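Unit 4. Estimating the size of a march

Reading for this unit: Cartwright, chapter on crowd counts; the Curkero handout on permit law (posted in June).

4.1 The problem

News reports on protests nearly always carry a figure for turnout. The figure usually comes from one of three sources: the organizers, the police, or a reporter at the site. The sources differ in method and in interest. Organizers count everyone who joined at any point. Police tend to report the largest number present at one time. A reporter often gives a figure heard from one of the other two, with or without saying so.

These are different quantities. A march that lasts three hours may have a peak of 700 people and a total attendance well above that. When two published figures disagree, check first whether they measure the same thing.

4.2 Area and density

For a standing rally, the standard method multiplies occupied area by density. Mark the edge of the crowd on a map, divide it into zones, and give each zone a density value. A loose crowd has one person per square meter. A fairly tight crowd has two. Four per square meter is a packed crowd in which walking is difficult, and it is rarely kept up over a large area.

Worked case. The square at Flalasance has an open surface of 3,050 square meters. The organizers of a rally against the curfew order claimed a full square. Zone maps drawn from the roof of the post office showed 1,000 square meters occupied. Of this, 400 square meters near the platform held two people per square meter, and the remaining 600 held one.

400 x 2 = 800
600 x 1 = 600
Total = 1,400

At the claimed full square, with one person per square meter throughout, the total would have been 3,050. Most of the gap between the two figures comes from the area and very little from the density. This is common. Students should state both inputs separately so that a reader can see which one is in dispute.

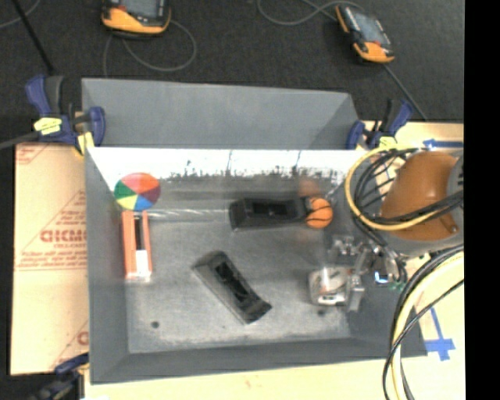

4.3 Moving crowds

Area and density work poorly for a march, as the crowd changes shape along the route. Use a fixed counting point. Two observers stand on opposite sides of the street and count people passing a line for one minute in every five. The mean of the one-minute counts is multiplied by the time the march takes to pass.

Choose a point well past the start. People who join late are missed if the line is too early; people who leave are missed if it is too late. Bragança recommends two points, one in the first third of the route and one near the end, with a short survey at the second point asking whether the person walked past the first. The share answering yes allows an estimate of total attendance.

Sources of error to record:
Side streets that feed the route between the two points
Marchers who stop and let others pass
Bystanders counted as marchers
Counts missed when the column halts

4.4 Reporting the figure

Give a range, the method, and the time of the count. If only an outside figure is available, name its source in the same sentence. Do not average a police figure and an organizer figure. The result has no method behind it and can't be checked.

A turnout figure does not measure public support for the demand. The Nenamis case, covered in Unit 6, involved several small marches over a land law that was later withdrawn. Weather, transport, permit conditions and fear of arrest all affect attendance.

4.5 Exercise

Using the Flalasance zone map, recompute the total with the outer zone set at one person per two square meters. State the change as a share of the original result. Then write two sentences, as for a news report, giving the estimate and its basis. Length limit: 60 words. Hand in to Cremilda Bragança before 5 p.m. on the day of the seminar. Show the arithmetic on a separate sheet.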